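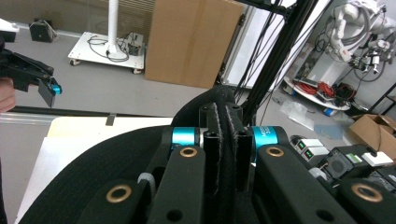
Cold water, a drop of dish soap, and never ever the washing machine, Glenys Rowbotham told me when I asked about cleaning hats on the old laundry thread last July. I've followed that ever since and my hats do come out clean, so thank you Glenys! My trouble is what happens afterward.

I have a cotton bucket hat I wear all summer for gardening and walking the dog, plus a couple of sun hats with wider brims. Every time I wash them the brims dry wavy, like a lasagna noodle, and the top goes flat on one side. I've tried the clothesline (clothespin marks), the towel rail (a crease right down the middle) and the back of a kitchen chair, which gave the bucket hat a sort of corner. Ironing helped a little but I scorched the lining on one and now I'm scared of it.

So how do you all dry yours? And is there a way to fix a brim that's already gone wavy, or do I just live with it? I'd like to stay under 20 dollars if I have to buy something. Also we're in a humid spot and things take forever to dry here, if that matters.

Posted by Ea Thygesen on May 12, 2022
3 answers

Efthymia Economou

Hi Ea! I have way too many hats so I've ruined plenty of them, and I think you're skipping the part where you shape it wet. It makes more difference than whatever you dry it on.

When you take the hat out of the rinse, don't wring it. Lay it on a thick towel, put another towel inside the crown, and press all over with flat hands. Swap to a dry towel and do it again. In a humid place I'd go three towels, you really want it damp and not dripping, and then you won't be waiting two days for it.

Then pull the brim gently, all the way around, a couple of inches at a time, the way you'd stretch pizza dough but much less. If the stitching rings are puckered, smooth them with your thumb while it's damp. Push the crown up from the inside with your fist so the dent pops out. Now it can go on something round.

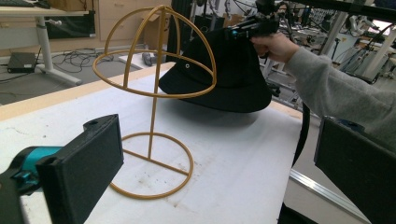 I like anything that lets air in underneath, so a mixing bowl is my last choice, though it'll do in a pinch if you set it on a couple of jars. A balloon works really well for cotton hats, believe it or not – blow it up inside the crown until it's snug and sit the balloon in a saucepan so it doesn't roll off. For the brim, let it hang free all around and go back after an hour or so to smooth it again. I turn mine a little each time I walk past. Keep a fan on low across the room and you'll be fine with the humidity.

About the one that's already wavy: hold it in the steam from a kettle for a few seconds (fingers out of the way please!), then lay the brim on a towel and press it with your palm until it cools. Do a section, move along, do the next. You may need to go around twice. If there's a plastic strip in the edge and the strip itself has kinked, steam won't do much, and I'd unpick an inch of the seam and slide in a new one.

Oh, and straw is a whole different story, so if either of your sun hats is straw or paper, ignore the soaking part completely and just wipe it with a barely damp cloth. I lost a lovely one that way.

Yuzhen Cao

Just use spray starch. I get the Jevava one, hardly costs anything. Spray the brim on both sides when it's almost dry and iron on low with a dish towel in between so you don't scorch it again. Mine stays stiff until the next wash. It does get a bit crunchy if you overdo it.

Grethe Norðdahl

I agree with most of what Efthymia said but I wouldn't bother with the balloon, mine popped and scared the cat half to death. I roll up a bath towel and stuff that in, and change it for a dry one before bed.

One more thing, check the sweatband. On my bucket hat the outside was dry by dinner and the band was still damp the next morning, and I'd put it in the closet by then and it smelled like a basement. Had to wash it all over again. I fold the band out now so it dries separately.

What kind of fabric are the sun hats, Ea? You didn't say, and I'd want to know before putting starch on them.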